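Notebook, 2021-12-12
Handling rules for the box packing task, second draft

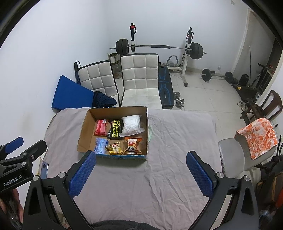
Went back over the Havico rules after the Clanville batch was returned. Of 974 recordings, 29 were rejected, nearly all for things the rules already cover but in words people read differently. Rewriting those parts so that we and Warkmont work to one text.

Start position. Both grippers open and clear of the box. Hold still for a slow breath, then move. The old wording said "ready position" and everyone had their own.

Grip on soft packs. Take crisp bags and similar by the body, pads flat, and close only until the pack stops slipping. Sealed edges are allowed if the body can't be reached. Wipes packs go by the short sides. No pinching barcode labels, they lift.

Box. Contents stay in two rows unless the task card says otherwise. A pack that leans is fine. A pack standing above the rim is a fault and gets put right within the same recording, with the gripper and never by hand.

Cloth. Creases may stay. If the cloth drags with the box, stop and start a fresh recording. Smooth it between recordings only.

Phones and small belongings. The old rule says "clear table", the Lucero sheet says "clear working area". I prefer the second but it needs a distance. Left open.

Floor. Walk the route round the table before the first recording. Weights, bags and shoes stay out of that route. Chairs can stay if you can get past without turning sideways.

Speed. The limit of 90 seconds per recording stands. Two people asked for longer on the six-item box. Tried it myself and came in under, though the puffy bag took two goes. No change for now.

Drops. Leave the dropped item where it lands, say "drop" aloud, finish the recording, mark it on the sheet. Do not delete it. Some of the rejects had the drop trimmed out, and that leaves a jump in the arm track.

To do: agree the distance for belongings, wipe pads and check pivots before the next batch, send this draft to Warkmont. Full review in April.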